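# Larnley Series Premiere Archive

Episode records and premiere listings for scripted television, maintained by the Prondero Media Library.

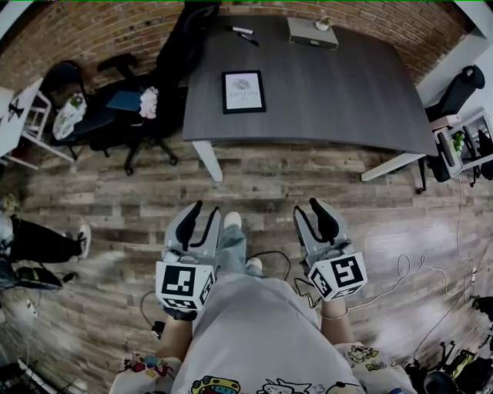 The archive covers 400 series that opened on broadcast, cable or streaming services. Each series has one row in `series.csv`, and each episode has one row in `episodes.csv`. Both files are UTF-8, with a header line.

## Fields

| Field | Notes |
|---|---|
| `series_id` | Stable across releases |
| `title_original` | As shown in the opening credits |
| `title_us` | Blank if the same as the original |
| `premiere_date` | First public airing, not festival screenings |
| `release_pattern` | `weekly`, `block` or `full` |
| `source_work` | Novel, comic, game or earlier series |

## Known gaps

- 36 series have no confirmed writer credit for one or more episodes.
- Double-length premieres are entered as a single episode. Version 2 entered them as two.
- Runtimes exclude commercials — except for the Bañuelos listings, where the printed slot length was kept.

## Changes

Version 4, 5/31/19. The Drutar cast lists were merged and duplicate performer names removed. Guest roles are now held in `guests.csv`.

## Use and corrections

The tables may be used for teaching and noncommercial research with credit to the Library. Posters, trailers and still photographs are not included. Corrections should be sent to Itzel Cuautle, Records Editor, with the `series_id` and a published source.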